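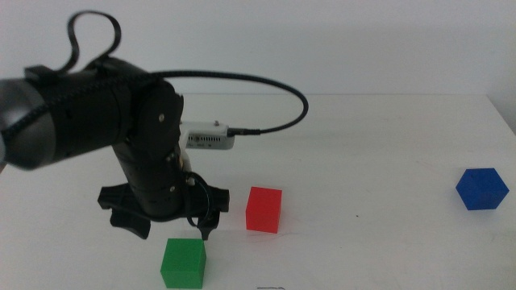

Jukovix Short Film Notes

Version 7

Contents

Jukovix is a text dataset of 2,000 viewer notes on short films and television plays, most of them ghost stories and other supernatural drama. Each note covers one title. The notes were collected from the Monell message board with the consent of the posters and edited for spelling only.

Files

notes.csv – one row per note
titles.csv – one row per title, joined on title_id
splits/ – lists of note_id for train, dev and test

Fields in notes.csv

note_id: integer, unique
title_id: integer
text: the note, UTF-8, line breaks kept as \n
format_seen: broadcast, tape, disc, stream or unknown
rating: 1 to 5, blank where the poster gave none
spoiler: 0 or 1

Length

Notes under 20 words were dropped. The median note is 150 words. Long notes were not cut.

Labels

The spoiler flag was set by hand under the Hamdy guidelines, included as guidelines.txt. A note is flagged if it gives away the ending or the identity of the ghost. Plot points from the first half of a film do not count. Ratings are the posters' own and have not been rescaled.

Splits

Splits are made by title, so no title appears in more than one. Remakes of the same story have separate title_ids and may fall in different splits. Use the story_id column in titles.csv to group them.

Known problems

Running times in titles.csv mix broadcast and disc versions.
Some posters reviewed a whole series under its first episode.
Blank ratings are more common in the older notes – do not read them as neutral.

Loading

The Hakton reader handles all files without options. Other CSV readers need quoting turned on for the text field.

Changes in this version

Duplicate notes removed in April. Test split unchanged.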